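Gosling Room refit: progress report to the Reltari Fund
Mar 7, 2019

Prepared by Jordan Treloar

Work on the Gosling Room began on schedule and the first stage is finished. The old shelving has been taken out, the walls have been painted and the new sockets have passed their check. Skitevine supplied the worktables and fitted them in three visits.

Spending to date is £1223 against the £2585 awarded. Most of that went on the tables and the electrical work. We have set aside £2000 of our own money for the floor, which was never part of the grant -- the quote from Stistano is still awaited.

Baoshan Xie has drawn up the booking sheet and the cleaning rota. Both will be in use before the room opens to evening groups in May.

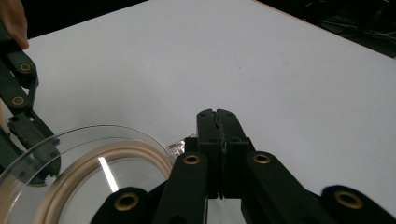 The tables were the largest single item and we are content with them. We chose white tops so that small parts would be easy to find, and the matte finish keeps glare down under the new lights. It does show marks. There are a few faint smudges across the middle of the top, and Baoshan has added a weekly wipe-down to the rota. We may ask for table mats later but are not claiming for them now.

Still to do: door closer, coat hooks, sign for the corridor. Receipts for the first stage are attached. The next claim will follow once the door has been done.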